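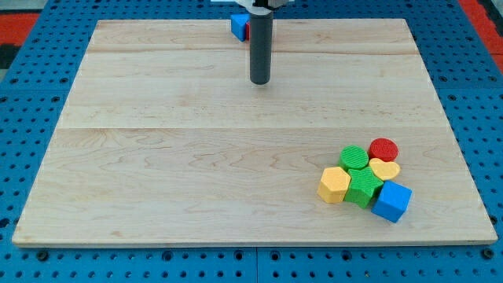
Nundcombe Shape Blocks: Photo Gallery

Posted Mar 18, 2018 by Hugo Huet

The Nundcombe play room keeps its building blocks in one place now, and this page collects what I have on them. The blocks come out of the same cupboard as the puzzles and the train track. They used to be spread over three shelves, and a good many had gone missing by the time we moved them in August.

The room is open to families from the Fashola building and to anyone with a Nundcombe library card. Children under five need an adult with them at the table.

The board

Pale wood, made of planks joined together, with a smooth top and a wavy grain. One seam runs near the far edge and another crosses close to the middle. It lies flat and gives the blocks an even surface to stand on.

The blue table

Bright blue pegboard, with round holes at regular spacing. Small pieces stand better on the board than directly over the holes, so please leave the board where it is when you finish.

The group on the right

Six blocks in a tight cluster, toward the near corner. The tops are finely ribbed or textured. I like this kind of top for stacking practice.

The cylinders

One red and one green, close to the same size and both standing upright. The red one is the farthest back of the six, with the green one to its left. Cylinders are the first thing most of the younger children reach for, and they roll a long way once they are on the floor.

The pair at the far edge

A blue block with a slanted top face and a red one next to it. Blocks with a slope are good for roofs and ramps. They are harder to build on, so they tend to be left over at the end of a session.

About the collection

We have 181 blocks on the list at present. The first box was bought from Futenex and the second came from Clestik, who no longer sell that set. The two makes do not match exactly in height - a tower that mixes them can end up with a slight lean. I have stopped trying to keep them apart.

Spare pieces are kept in the tall cabinet by the door. If a block is cracked or has a piece bitten out of it, put it on the windowsill and I will swap it.

Cleaning

Wipe the blocks with a damp cloth and a little dish soap, then dry them with a towel before they go back in the cupboard. Please don't soak them. The board gets a dry cloth only.

Borrowing

Sets can be borrowed for two weeks. Write the number of pieces in the book when you take a set and again when you bring it back. The play room list has the opening hours, and Hugo can be reached through the library desk.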